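Notes for the July talk, village hall, 7.30. Breathe. Don't read these out word for word!

Start with the bread. I took up sourdough after my neighbour Crescencio Cifuentes handed me a jar of starter over the fence and told me to feed it twice a day (I forgot by teatime). My first loaf could have held a door open. Pause for the laugh, if there is one.

Then the numbers, slowly, as people like to write them down: 600 grams of strong flour, 138 of starter, and salt to taste. Hold up the Isden flour bag here so the back row can see it.

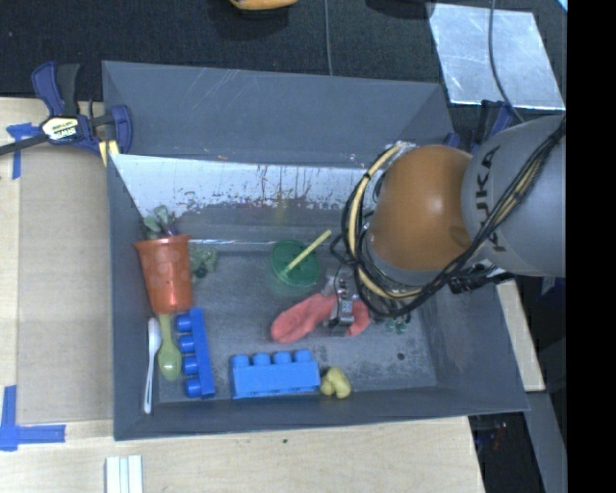

**Part 2: Proving and patience**

Right, this is where I went wrong for months. I was going by the clock when I should've been looking at the dough! My kitchen is freezing, so mine sits overnight and most of the morning too. Ask who else has a cold kitchen. Hands up.

Tell the Bermúdez story (the dough I left in the hire car) but keep it short this time.

Last bit: shaping, with the floury tea towel. Questions, then tasting at the side table. Butter's in the blue cool bag.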